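Home | Contents | Previous chapter | Next chapter | Index

Chapter 7
The Sorting Project: Two Arms, One Table

In the first six chapters you worked with one arm and with objects that do not change their shape or position very much. You learned to write a motion in small steps, to save a pose and to return to it. In this chapter your team will start the project which fills the second half of the course. The task is easy to say. There are bottles, cans and other small things on a table, and there is a bin. The rubbish must go into the bin, and the other things must stay where they are.

The project comes from the Ketidance club, where students have worked on the same task for several school years. The club named its first program Văn, and we keep this name for the program that you will write. Their recordings are stored on the Dokix server of the course. The set has 2316 recordings, and 2208 of them are complete from the start pose to the end pose. Please use only the complete ones for Exercise 7.4. The others are useful later, when we speak about stopping a motion safely.

7.1 What you will learn

After this chapter you should be able to divide a task between a left arm and a right arm, to choose which arm waits, and to explain your choice to your team. You should also be able to write a list of objects with a rule for each one. At the end, your team will prepare for the Pradeo meeting in May, where every team gets 50 points for the program and 84 points for the run on the table.

7.2 Why we use two arms

A person who picks up a bottle often uses the second hand without thinking. The first hand holds the bottle near the cap, and the second hand comes to the lower end and makes it steady, or takes it over. For a robot this is two programs which must agree about time and place. If the second gripper comes too early, it can push the bottle away. If it comes too late, the first arm must wait, and your team loses time.

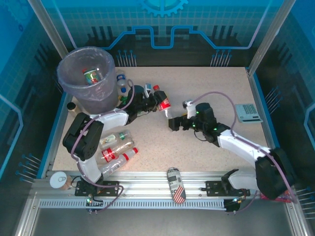

Clear plastic makes the work more difficult. The camera sees the table through the bottle, and the edges are weak. For this reason many teams look first for the cap or the label, because these parts have a strong color, and they calculate the rest of the bottle from there. A bottle which lies diagonally needs a different wrist angle than a bottle which lies straight, so your program must find the direction before it closes the gripper.

Not every object is rubbish. A calculator on the table belongs to somebody and must not go into the bin. Before you write any code, make a table with three columns: the object, the rule, and the arm which should do the work. Keep it beside you during Exercise 7.1.

Contact the course office | Copyright, all rights reserved | Back to top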